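The Memory Club

Asnakech Nigatu had failed the same anatomy quiz twice, and she was sitting on the library steps at Gruseda College deciding whether to cry or eat a sandwich when Rodrigo Ortuño dropped down beside her and said, "How many bones do you know?"

"All of them, until I see the paper."

"Perfect! Come with me."

He walked fast and talked faster. There was a club, it met in the old geography room, it had four members if you counted Arsen, and Arsen only came for the radiator. What they did there was remember things. Anything! Rivers, verbs, the periodic table, the bus schedule to Assunção.

"Why the bus schedule?"

"Ronaldo Barros got stuck there once overnight."

The room smelled of chalk and oranges. Two Ronaldos sat at the long table, Barros and Andrade, quizzing each other from stacks of index cards held together with hair ties. Arsen Melnychuk had his back against the radiator and his eyes shut.

"New person," said Rodrigo. "Bones."

"Oh, bones are great," said Andrade, and he meant it. He pulled out a chair for her. "Where do you live? I mean the rooms. Tell me what's inside your front door."

She told him. A shoe rack, a mirror with a crack in it, her grandmother's umbrella stand.

"Good. Put the skull in the umbrella stand."

"Excuse me?"

"In your head! Put it in there. Now, what's the jawbone doing?"

She thought about it. The jawbone, she decided, was chewing the umbrella. Barros laughed so hard he dropped his cards, and she went on down the hallway, hanging the collarbones on the coat hooks and laying the ribs across the stairs like a ladder, and by the time she reached the kitchen she had put away more bones than she had managed in two weeks of underlining. 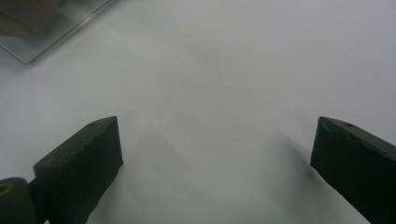 Start with a blank page.

That was the other rule, the blank page. Before you opened the book you took a clean sheet and wrote down everything you already knew, even the wrong things, especially the wrong things. Then you checked. Then you turned the sheet over and did it again the next day, and again the day after you were sure you didn't need to.

Asnakech did it at breakfast. She did it on the 161 bus with the paper on her knee, and the tibia came out shaky every time they hit the bridge. She did it for her grandmother, who had no idea what a metatarsal was but loved being told it lived in the sugar bowl.

"And this one?" her grandmother would ask, tapping the teapot.

"Kneecap. It's the lid."

"Of course it is!"

By the third week she had run out of house. Arsen, without opening his eyes, told her to use the street.
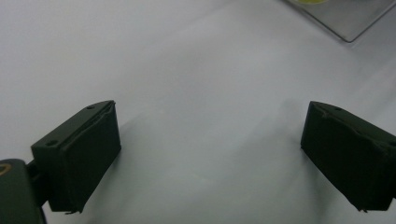
So the street it was. The wrist took up the whole block, eight little bones, one for every doorway from the bakery to the shoe repair place. The scaphoid got the bakery because it was her favorite word. The hamate, the one with the hook, hung off the awning of the shoe repair, and she could never again walk past without ducking.

The night before the makeup quiz they all stayed late. Andrade read the questions in the voice of a soccer announcer. Barros kept score on the board and rounded everything up.

"Last one," said Andrade. "For the championship! The smallest bone in the human body!"

She shut her eyes and went in through the front door, past the shoe rack, up to the cracked mirror. There it was, tucked behind her own ear in the reflection, a tiny stirrup.

"Stapes."

The room went wild. Even Arsen clapped, twice, and then put his hands back on the radiator.

"What do I do when I need the house for something else?" she asked Rodrigo on the way down the steps. "I've got muscles next month."

"Oh, muscles!" He stopped and turned around, walking backward now, delighted. "Do you have any cousins? With big apartments?"

She had eleven cousins. She began counting their rooms.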